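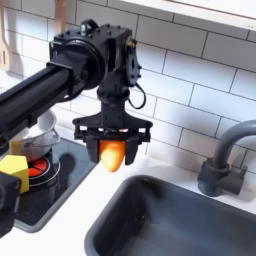
A small orange object, shaped like a toy carrot or pepper, held in a black gripper.

Walking the Skeklow shore path: what to know before March

12/21/18 | Trip notes | Filed under: coast, walking, old stories

The shore path at Skeklow opens again in March, and several readers have written in to ask whether it suits a long weekend. It does, provided you don't mind wind and you bring your own lunch. I walked it in both directions this year, once in good weather and once in steady rain, and these notes come from both trips.

The path starts behind the old ferry shed at Skeklow and finishes at the harbour wall in Warnon. The full distance is 20 kilometres. Most people split it over two days and sleep at Firkik, a hamlet a little past the halfway point with one guest house and a pump that still works. You can do it in a day if you start before eight, but you will have to hurry past the parts worth stopping for.

Getting there

The bus to Skeklow leaves from the Warnon side, so it makes sense to park at Warnon, ride out and walk back to your car. The bus runs three times a day in the off-season. The last one is mid-afternoon and it does not wait. Drivers take cash only, coins preferred. If you miss it there is a taxi, which you have to book the night before through the guest house or the Warnon bakery.

The Skeklow stop is not signposted. Get off at the grey church and go downhill toward the water until you reach the ferry shed. The first path marker is painted on the seaward corner of the shed, and the rest are on posts and flat rocks. They were repainted blue and white last summer, but in the dunes a few have been buried by sand. Keep the water on your left and you won't go far wrong.

The bell under the bay

People in Skeklow tell a story about a bell, and you will probably hear it if you stay longer than a cup of tea. The village once had a church on the sandbar, which you can still make out at low tide as a darker line across the bay. A fisherman promised the sea his first catch of the year if it would spare the church through the winter. The sea kept its side. When spring came he pulled up a net so full that he couldn't bring himself to tip it back, and that night the sandbar went under, church and all. The bell is said to ring before bad weather.

There is a second version in Firkik, and people there are firm that theirs is older. In the Firkik telling there was no fisherman. A widow rang the bell each evening to guide the boats in, and the village stopped paying for her lamp oil. One night she took the bell rope home with her, and in the morning the church was gone. Nobody in Skeklow had any time for this when I brought it up.

I listened for the bell on both trips and heard gulls and a loose halyard. The guest house has a pamphlet with both versions printed side by side, which seems a fair way to settle it.

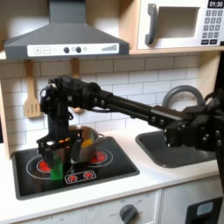

The first stretch out of Skeklow is flat and easy, mostly packed gravel with short sections of boardwalk. After an hour or so you come to the dunes, and this is the slowest part of the route. The sand is soft and the path shifts from year to year. Gaiters help. There is no shade and no water until you are through.

Past the dunes the ground rises to a low headland called the Sampaio. At 128 metres it is the highest point on the walk. The climb is steady and there are steps cut into the steepest bit, though the lower ones have worn into a slope and are slick after rain. From the top you get a view over the full 360 degrees, with the bay behind you, Warnon ahead and farmland inland as far as the hills. A stone bench faces the sea. It is a good place to eat if the wind is down and a miserable one if it isn't. In the rain I gave up on the bench and ate standing behind the survey marker.

The drop down to Firkik is short. Go through the sheep gate, close it behind you, and follow the wall to the road.

Staying at Firkik

The guest house has six rooms, and two of them look onto the water. Ask for the back if you are a light sleeper, as the front rooms get the noise of the road and the early milk truck. Breakfast is included. Supper is soup, bread and whatever fish came in, and you need to tell them by noon if you want it. There is no shop in the hamlet.

Boots can be left in the drying room beside the laundry. It is heated in the evening only, so get them in early if it has been a wet day. Phone reception is poor indoors and reasonable at the end of the lane.

Camping is not allowed on the headland or in the dunes. There is a small field behind the guest house where they will let you pitch a tent for a few dollars, with use of the outside tap and toilet.

The second day

The walk from Firkik to Warnon is the easier half and takes roughly 3 hours at an ordinary pace. It stays close to the water the whole way. The one thing to watch is the tidal crossing at the creek mouth. At low tide you can cross on the flat stones with dry feet. At high tide you go inland to the road bridge, which adds the better part of an hour. The tide table is pinned up in the guest house hallway. Check it before you pay your bill, because you may want another coffee and a later start.

After the creek the path follows an old cart track between hedges. In spring there are a lot of nesting birds here and dogs must be on a leash. The track ends at a car park, and from there it is pavement to the harbour wall, where the last blue and white marker is painted next to a life ring.

The Warnon bakery is open until four and sells a dense almond cake that keeps well in a pack. If you have time before driving home, the net loft at the end of the harbour has been turned into a small museum. Entry is by donation. Most of it is boat models and old photographs, but there is a lump of bronze in a case by the door that the label describes only as "found in the bay."

What to pack

Wind jacket, even in fine weather. Water for the whole first day. Cash for the bus and the guest house, which doesn't take cards. Gaiters or old socks for the dunes. A paper map if you have one; the printed one at the bus office still shows the path on its former line near the creek, so trust the posts where the two disagree.

Bookings for Firkik open in the first week of January. Weekends in March go quickly.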